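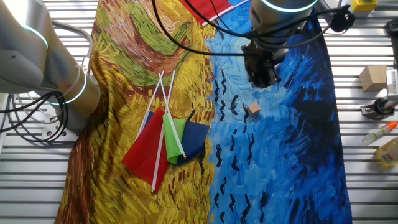 Elaine Bragança wants to know whether the old Waline on Ferkport's main street ever had a balcony, and if so, where it went.

Her post in full:

I'm trying to put together a short history of the Waline for our neighborhood newsletter. I went there as a kid in the 1970s and I remember one floor of seats and a flat plaster ceiling that looked lower than it should have been. My aunt says she sat upstairs there many times. The newspaper clippings I have don't help much. One says the theater opened as a single-screen house with a stage, and a later one mentions "improvements" with no details. The building is a furniture store now and the owner lets people look around the ground floor, but the stairs on the left side of the lobby end at a locked door. Does anyone know if there was a real balcony, how many seats it had, and whether any of it is still up there? I would also like to find out who designed the place.

**truvska_projection**

Yes, it had a balcony. I ran film there for six years before it closed, so I was past that locked door almost every night. The balcony was shut when the owners put in new heating. They hung a ceiling from the front rail straight across to the screen wall so they would not have to heat the upper half of the room. That is the low ceiling you remember. The booth was at the back of the balcony, and they built a plywood tunnel from the booth ports down to an opening in the new ceiling so the beam could get through. It was a pain to keep dust out of it.

The seats were still up there in my time. There were 146 of them, wood backs with green cloth, bolted down in rows that stepped up pretty steeply. I know the number because the fire inspector made us write it on a form every December even though the balcony was closed to the public. The original ceiling above was in decent shape except for one corner by the chimney where the roof had leaked. You could see the old plaster border if you took a flashlight.

I can't say what is left now. The screen and the booth equipment went out when the lease ended. When the furniture store came in they leveled the main floor with a wood platform, which is the bump you feel as you step in from the lobby.

**Old Marquee**

pretty sure the Waline never had a balcony, you may be thinking of the Truvska two blocks down. That one had a balcony and boxes. They were owned by the same people for a while so it gets mixed up. I could be wrong

**dlm**

The post above has the two theaters backwards, I think. The Truvska had boxes but only a shallow loge at the back of the main floor, raised a few steps. The Waline was the one with the upstairs.

On the architect, the name on the drawings is Vashisht. The county records office in the courthouse basement has a set of 72 sheets filed under the street address, not under the theater name, so ask for it that way. The folder has the original plans and a later set for the heating work. The balcony section is on sheet 6 of the first set, with the stairs on both sides of the lobby. The right-hand stair was taken out for a bigger candy counter, so the left one is the only way up.

They will make copies for a fee but the big sheets have to go out to a print shop and that took me most of a month. Taking your own photos at the table is free. The office closes for lunch and the last request is at 3:30 p.m.

For the opening program, try the library's local history drawer. They had one for the Waline with a small seating chart on the back page. The chart shows the balcony in two sections with a cross aisle, and the prices for each. If your aunt can point to where she sat, you could put that in the newsletter too.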